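4. What people keep on their desks, and why we asked

I should say up front that this part of the study was never supposed to be its own section. We went into the Briltbridge survey wanting to know about noise. Open rooms, phone calls, the guy two seats down who hums (I am that guy, so I had an interest). The question about desk surfaces was tacked on near the end of the form, in a free-text box that I expected most people to skip. They didn't skip it! Of the 2,046 forms that came back, almost 800 had something written in that box, and a lot of those answers were longer than everything else on the page put together.

So I read them all, over most of June, with a pot of coffee and a spreadsheet that got uglier by the hour. What follows is my attempt to make sense of what people told us about the flat thing they sit at all day.

4.1 Bare wood, covered wood

The first split I noticed was between people who cover their desks and people who leave them alone. Saxena's earlier work on home offices treats the desk as one surface, more or less, and I get why, it makes the coding a lot simpler. But our respondents talked about it as zones. There's the covered part, usually a mat or a blotter, where the typing and writing get done, and then there's the strip of bare desk around it, where cups go, and keys, and mail that should have been opened last week. Several people drew little maps in the margin of the paper form. I loved those maps.

A large mat changes the zones quite a bit, and Figure 3 shows the kind of layout I mean: a wooden desk with a big black mat on it and some of the wood still showing. 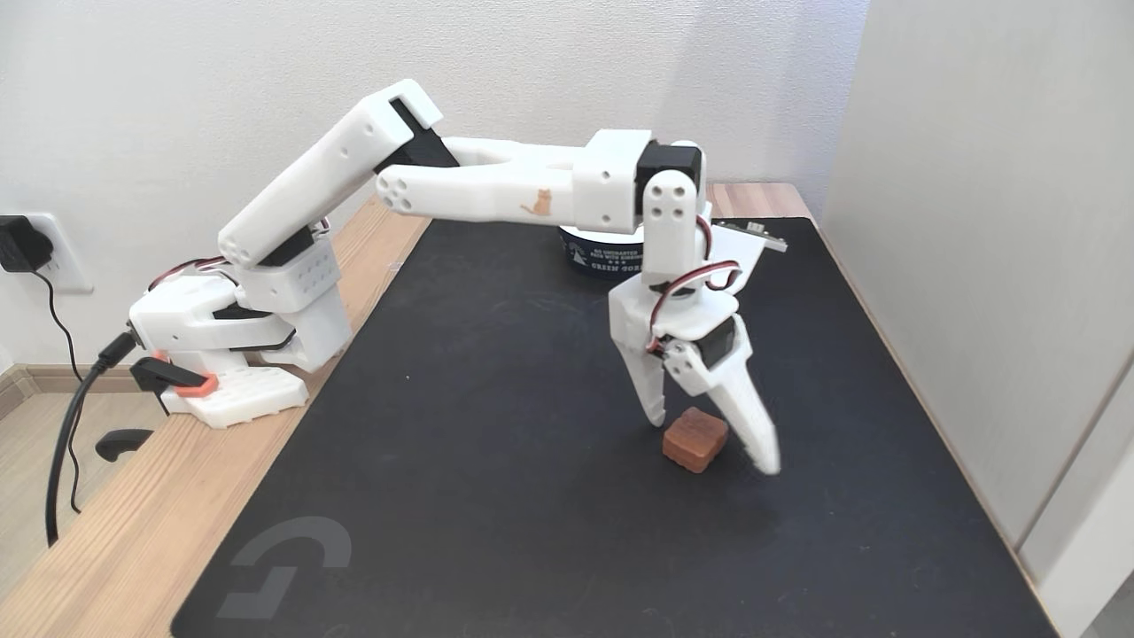
Written by the lead author, desk and workspace survey, Briltbridge project

Figure 3. A large dark mat on a wooden desk.

With a mat that size, the zone people call "the work part" takes over, and the leftover strip gets thin. Respondents with large mats were the ones most likely to write about edges. They told us about things creeping over the line, about nudging a cup back onto the wood without thinking, about being bugged by an object that sat half on and half off. One person wrote, in capital letters, "THE EDGE IS A WALL." Another said they'd bought a bigger mat to get rid of the edge problem and ended up with the same problem four inches farther out.

People with small mats, or none, hardly mentioned edges. They wrote about glare, and cold forearms in winter, and the sound a mug makes when you set it down on wood during a call.

4.2 Color and the question of crumbs

I had a guess going in that people would pick dark mats because they hide dirt. Well, the answers were all over the place on this one. Coffee people liked dark mats. Toast people hated them (crumbs, obviously), and so did anybody with a light-colored pet. Gamach makes the point that we choose surfaces for the mess we expect and then live with the mess we get, and I kept thinking of that while I was coding these.

I tried sorting answers by the color people named, and gave up partway through. "Dark" covered everything from navy to charcoal to "used to be green." I ended up with two bins, light and dark, and a third for people who just wrote "ugly."

4.3 The follow-up interviews

We called back 22 people who had written a lot and asked if they'd talk for half an hour. The calls ran long. I asked each of them to describe their desk without looking at it, and then to turn around and look and tell me what they'd missed. Mostly they missed the stuff on the bare strip. They could tell me where the mat was, and the pens, and which corner had started to curl, but the things parked out on the wood had gone invisible on them.

Dadell calls this kind of thing "parked clutter," and I've borrowed the term here even though I use it a little more loosely. For Dadell it only counts if the owner has forgotten why the thing is there. I counted it if the owner had forgotten it was there at all, which seemed closer to what I was hearing.

There's a weakness in all this that I want to be clear about. The people who fill in a free-text box about desks are people who have feelings about desks, and the ones we called back had even more of them. I wouldn't use these numbers to say how common any of it is in a whole office. Section 5 goes back to the noise data, where the sample is in much better shape and the humming finally comes up.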